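Home | Latest | Threads | Topics | About

Print this thread | E-mail this thread

Dindo Sarmiento
3/22/21

Spent the morning on the knitted cloths. They get used for everything in our kitchen, and they'd been living in a heap under the sink.

First job was sorting by colour. Beige ones for glasses, darker ones for floors and shoes. I had them mixed up for months.

Wash at 40, no softener. Softener leaves a film and then they just push water round the worktop.

Dry them flat if you can. The ones I hung on the line in May came out long and thin and never went back.

For folding I clear the white table by the window. Better light there, and you can see pulled loops before they turn into holes.

Pick the cloth up by the middle, let the sides drop, then lay it down and fold in thirds. Corners are slower - they stretch. 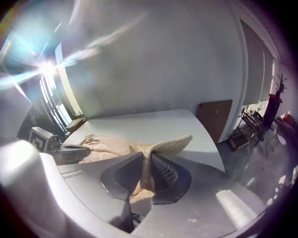
Beige knit, pinched up into a peak. Another still to fold.

Anything with a hole goes in the shoe box. The rest go in the drawer, folded edge to the front.

Comments (2)

Maribeth Catacutan: Thirds never fit my drawer. I roll mine.

Zerau21: Does no softener go for tea towels as well?

Previous | Next | Back to top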